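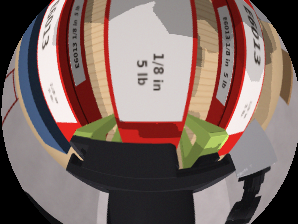
I've been selling the Clutel Ponell since last winter and I still take the demo one home more often than I should. It's a 111 mm tabletop reflector, and it's the scope I point people to when they ring up and say they want to see planets but don't want to spend a fortune or give up half the garage.

If you were outside last July you'll remember how bright Mars was, and also how the big dust storm wiped most of the detail off it. I had the Ponell set up on the back step nearly every clear night and for weeks all I got was a lovely orange ball with nothing on it! By the time the dust thinned out I was picking up the dark patches again, and one night a small white polar cap that I made my neighbour come over the fence to look at. Jupiter and Saturn are easier. You'll get the two main cloud belts, the four bright moons, and Saturn's rings standing clear of the planet when the air is steady.

## What you get

- Ponell 111 mm reflector tube, matte grey
- Swivel base with three rubber feet
- 30 mm eyepiece for wide views (use this one first)
- 13 mm eyepiece for a closer look
- Red dot finder, battery included
- Dust caps for both ends
- A printed setup guide that I've rewritten, as the factory one skips the finder altogether

The tube comes attached to the base, so there's no real assembly. You clip on the finder, pop in an eyepiece and line things up on a chimney or a far-off power pole while it's still daylight.

## Using it

The base moves by hand, up and down and side to side, and it stays put when you let go. There's a tension knob on the right. Mine came a bit tight and I backed it off a quarter turn.

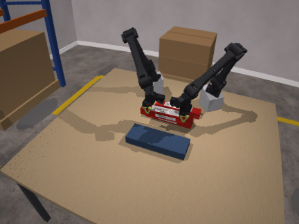 It does need something solid under it. I used a folding camp table for the first month and every time I touched the focus knob Saturn went for a jog, so now it lives on an upturned milk crate with a paver on top — ugly, but it's the steadiest thing I own. Give the tube half an hour outside before you judge the view, especially if it's been sitting in a heated room.

Faint things are fine from a dark paddock and a bit ordinary from town. The Orion Nebula looks good from anywhere, mind you. I wouldn't buy this scope for photography. You can hold a phone up to the eyepiece and get a decent moon, and that's where I'd leave it.

## Extras worth having

The Grinutus 2x Barlow is the one I'd add. It doubles whatever eyepiece you've got, so with the 13 mm you're up to a proper planet power and you can start hunting for the gap in Saturn's rings. Grinutus also do a pale orange filter that brings the dark markings on Mars up a touch. It's a small change, and my daughter reckons she can't see any difference at all, so try mine in the shop first.

## Price and pickup

The Ponell is $400, which includes the guide and a quick lesson at the counter if you'd like one. The Barlow and filter are priced separately, just ask. I can post it anywhere in the country, though I'd rather hand it over in person and check the mirrors are lined up with you standing there.

New stock landed in January 2019 and has the updated focuser, with a metal draw tube in place of the old plastic one. If you bought the earlier version from me and the focuser feels sloppy, bring it in and I'll adjust it for nothing.

Pierina Sorrentino
Sotiropoulos Telescopes & Binoculars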